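Equipment planning group – minutes

Present: five members, a quorum. Minutes of the previous meeting were approved with one correction (the cable order was for the second arm only). The group then took up the budget for the two-arm cleaning setup.

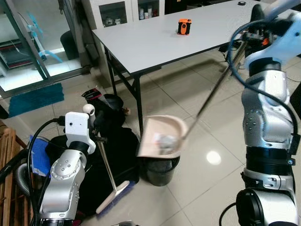

NAMTON, Nov 25, 2024

1. Arm service contract. The Skirneletti contract runs out in February. Renewal is 2,000 for the year and covers both arms, joints and cables included. Paying per visit would cost 400 each time, and we had three visits last year. The group was split. Some members felt the contract is only worth it if use goes up. Agreed to renew for one year and look at the visit log again before the next renewal.

2. Hand tools. The group went back over whether to buy purpose-made end tools or keep using ordinary household ones. Fülöp quoted 400 for a fitted sweeping head. A store-bought broom and dustpan come to under 50 for the pair. Agreed to stay with household tools through February. Up to 50 may be spent on spares without coming back to the group.

3. Grippers. One replacement set to be priced from Cladia. The Cladia list shows 17 part numbers that might fit, and the mount dimensions need to be checked before anyone orders. No money approved yet.
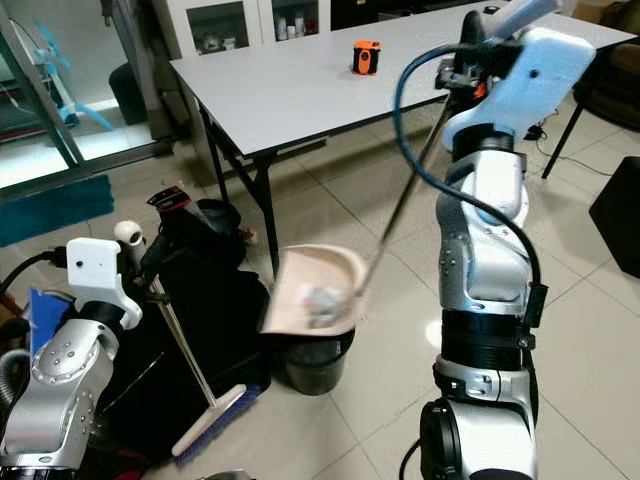

4. Floor bins. The request was for a wider bin, to be bought out of the supplies line. The one in use is a small black one, and with a long-handled dustpan the arm has to tip the pan right over the opening. A wider mouth would allow more room for error during setup. One member asked that the old bin be kept so that results can be compared – agreed. Limit of 50, including a second bin of the same model.

5. Spare cables. Carried over. The supplier has not sent the revised price.

6. Storage. Request for a lockable cabinet for arm parts. Deferred until the gripper price is in, as both would come from the same line.

Actions: renew Skirneletti contract; measure gripper mounts and send to Cladia; buy bins; ask again for the cable price.

Next meeting in February, date to be sent by email.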